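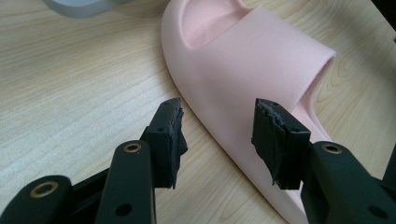
In Praise of the House Slide

Sun 3 February

I own one pair of shoes that I would replace the same day if they vanished, and they're made of foam. I have good leather boots, which I polish when I remember. I have running shoes that cost more than I've admitted at home. But the pair I'd miss by breakfast is the pair of slides that lives beside my back door, and I think it's time somebody stuck up for the things properly.

My claim is a big one, so let me make it early. The foam slide is the best household object of the last twenty years. I'd put it ahead of the cordless vacuum. I'd put it ahead of the air fryer, and I love my air fryer!

Think about what a slipper used to be. My grandfather's were plaid, with a felt lining that went flat within a month and a sole like wet cardboard. You couldn't take out the trash in them if there was dew on the grass. You couldn't wash them either, or he never believed you could, and so they went on year after year getting darker inside while everyone politely looked at the television. A slide goes under the kitchen tap. A squirt of dish soap, an old toothbrush for the little dots in the footbed, a shake, and it can stand on its heel by the door until it's dry. I do mine on Sunday mornings while the coffee is brewing and I enjoy it far more than a grown adult should.

Then there's the shape. I have a real weakness for anything made all in one piece, and a good thick slide, with the strap rising out of the sole in one fat curve and a rounded lip at the opening, is as pleasing to me as a nice mixing bowl. No buckle, no lace, no tongue folding itself under your toes. You walk at it and you're wearing it. Heather Dalgleish, my neighbor, broke her wrist two winters ago and told me that for six weeks her slides were the only shoes in the house she could put on without calling for her husband. She has three pairs now.

And the colors! Shoes for adults come in black, brown and a white that won't last, and then you get to the slides and it's like the sherbet counter. Blush pink is my favorite by a long way. I know people who wouldn't dream of a pink coat or a pink car and who pad around all weekend in slides the color of a salmon mousse, perfectly happy. It's a cheerful thing to see at the bottom of your own legs at six in the morning. Go for a matte one if you can find it, as the shiny ones show every smear.

I'm not the first in my circle to get here. Murdo Yule has been wearing slides at home since college and used to get teased for it. He kept a note of his steps one August, when he was working from his dining table, and on his busiest day at home he hit 2,797 without once putting on a proper shoe. That was laundry, stairs, mailbox, the dog bowl, back up the stairs for the phone he'd left on the bed. So much of a life gets walked in between rooms, and we've always given that walking our worst footwear.

Now for the case against, because there is one and I've heard all of it from Dougal Halliday, who thinks slides are the end of civilization. He says they're ugly. I say a big soft molded thing has its own kind of good looks, and that he drives a beige minivan. He says they make a noise on the stairs, and he's right, they do, they slap, and if you've got a sleeping baby you should go barefoot. He says people wear them to restaurants. Here I waver. I wouldn't wear mine to dinner, but I've worn them to the hardware store in Granport and was treated with every courtesy.

His best point is that they don't last. Foam packs down. After a year or so of daily wear the heel gets thin and you start to feel the grit on the patio, and you can't take a slide to be resoled the way you can a boot. It bothers me too. I'd happily pay more for a pair somebody could repair, and I'd like to see the people who make them take the old ones back and do something useful with them. Until that happens, my answer is to buy one decent pair and wear it right down, and then let it be the garden pair for another year. My current garden pair is a disgrace. The left one has a bite out of it. They still go out to the compost every evening.

I'd add a warning of my own – don't drive in them, and don't climb a ladder in them. I did the second and came down faster than I went up. Don't leave them on a radiator, either, or in a hot car with the sun on the dashboard. A pair I left like that shrank until only my niece could wear them, and she was delighted.

One more thing about where they live. What I do insist on is a tray by the door with a pair or two in a general sort of size for visitors. My friend Virgilio Cabanatuan grew up in a house where you always changed at the door, and he was the one who told me to put out guest slides, big ones, and let people sort themselves out. I did, and now my floors are cleaner and everybody stays longer. Even Dougal puts them on. He takes the pink ones, as they're the widest, and he wore them through two helpings of pie last week while telling us all what was wrong with them.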